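Folding on the Bed, and Other Ways to Finish the Laundry

The chair in the corner is where clean clothes go to become dirty clothes again. I had one for years. It held over 21 items at its peak and I never once saw the seat.

What finally worked was tipping the whole basket onto the bed in the morning, before I could talk myself out of it. Make the bed first. A flat, pulled-tight spread gives you a better folding surface than any table in my apartment, and you can't go to sleep until the pile is gone – or you can, but you'll wake up with a zipper print on your face.
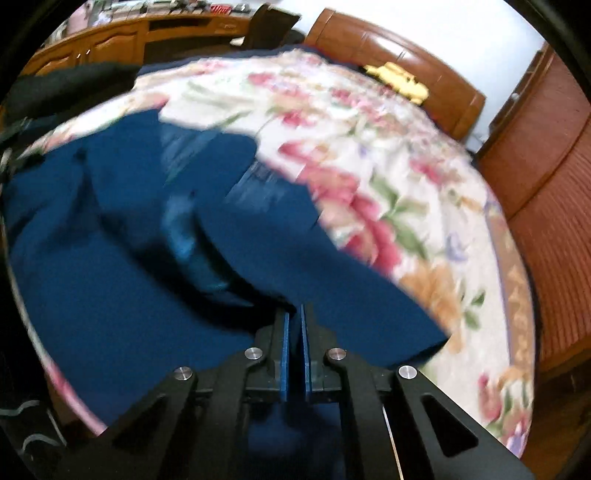 Dark blues on the rose-print quilt, still waiting to be folded.

Start with the biggest, most crumpled piece. Find a hem, pull it straight, and smooth toward the middle with the flat of your hand. Trousers go leg on leg, then in thirds. Jackets get buttoned and put on a hanger, however much they beg to be draped over something.

A word on dark fabric: turn it inside out before it goes in the wash. It slows the fading, and it keeps lint on the side you don't have to look at.

My neighbor Vlasta irons her pillowcases. We're still friends. Socks I leave for last, and if 7 come out of the basket, the odd one goes in the rag bag that same evening.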